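Giving up the car, one year on

7 January 2024

I sold the car last January, so it has been a full year now, and a few people have asked how it went. I said at the time I would write it up either way.

The short version is that I don't miss it much. The longer version has some complaints in it.

I live on the east side of Clandivmont, two blocks up from the bus loop. That matters more than anything else I will say in this post. If I still lived out in Prirnanholm I would still have the car. The bus out there stops running early in the evening and there is a stretch of road with no sidewalk. People who tell you anyone can do this have usually never lived at the wrong end of a bus line.

My car was old and needed a new exhaust. The mechanic also found rust he didn't like. I sold it as it was and put the money in savings, where I have mostly left it alone. Insurance was the other big cost. I had been paying almost $200 a month for something that sat on the street five days out of seven.

Groceries were the first thing I had to work out. I used to do one large trip every couple of weeks and fill the trunk. Now I go to the store twice a week with a backpack and one of those upright carts with 2 wheels. The first cart I bought was cheap and a wheel came off on the hill by the library with a bag of potatoes in it. The second one cost more and has been fine. I buy less food and throw out less, though I also pay more for some things because I can't carry the big sizes. Cat litter I get delivered.

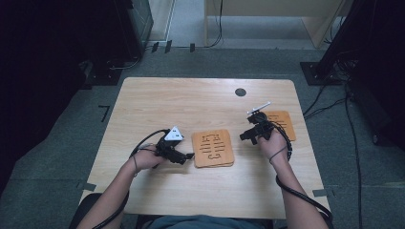 Work is easy. The 7 bus goes straight there and takes half an hour, a bit more when the schools are in. I read on it in the morning and stare out the window on the way back. In the summer I walked home a few times a month. It takes over an hour and I wouldn't do it in the cold.

Weekends are harder. Most of the places I like to walk are outside town and the buses don't go there, or they go there once in the morning and come back at an hour that makes no sense. I got to Piline lake only 2 times all year. Both times I split a rental with friends, and both times we spent the first part of the day in line at the rental counter. I used to go whenever I felt like it. I do miss that.

The other thing I didn't plan for is asking for rides. I don't like doing it. People are nice about it, but you end up leaving parties when someone else wants to leave, and you can't offer to pick anybody up from the airport. I have tried to make up for it with gas money and baked goods.

Rain turned out to be less of a problem than I expected. I bought a proper coat and a pair of boots that I can wear all day at work. Ice is worse. The city plows the road and leaves a ridge of hard snow right where the bus doors open, so you climb over it with your cart. I have called about this — more than once — and they took down my address each time.

I added up what I spent on buses, rentals and cabs. It came to well under half of what the car cost me the year before, even with the coat included. Most of the cab money went in one bad week in the fall when I hurt my knee.

Next on the list is a bike. There is a used one at Mabuza, the repair shop on the corner, that has been in the window since before the holidays. It needs a new rack and I want to see what they ask for it in the spring.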